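# Cold-steeping a bedtime tisane in the fridge

I drink herbal tea in the evening all year, and when July comes along and the kitchen is still hot at nine o'clock I make it cold. It is very little work (you mostly have to remember to start it in the morning!) and it comes out softer and rounder than hot tea poured over ice.

**What you need**

- 2 heaping tablespoons of loose tisane. I use the Tuven chamomile and lemon balm, but any blend without big chunks of dried fruit will do
- 1,000 ml of cold water
- A jar or pitcher with a lid
- A fine strainer

**Steeping**

1. Rub the leaves lightly between your fingers as they go into the jar, so the chamomile heads break up a little.
2. Pour in 200 ml of the water, swirl, and leave it on the counter for a few minutes while you put the breakfast things away.
3. Add the rest, put the lid on and set the jar in the fridge.

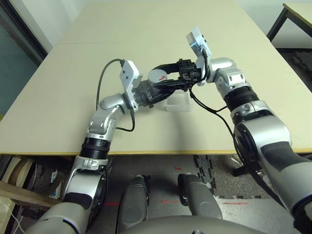
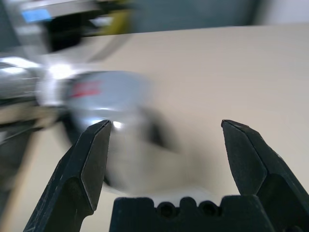
4. Leave it for eight hours. Mint and lemongrass are ready sooner, maybe five or six, and rooibos is happy to sit all night.
5. Strain into a clean pitcher and press the leaves gently with the back of a spoon. Don't wring them out or you'll get a cloudy, grassy cup.

My friend Griet De Haan adds a strip of orange peel for the last hour, and I've come around to it, though I leave it out if there's hibiscus in the blend, which is sour enough already. If you like yours sweet, stir in honey that you've loosened with a spoonful of warm water first – straight from the jar it sinks to the bottom and stays there.

It keeps for two days in the fridge. After that the flavor goes flat and I give it to the ferns. Next I want to try the same thing with a honeybush from Bartoš, steeped overnight with half a vanilla bean.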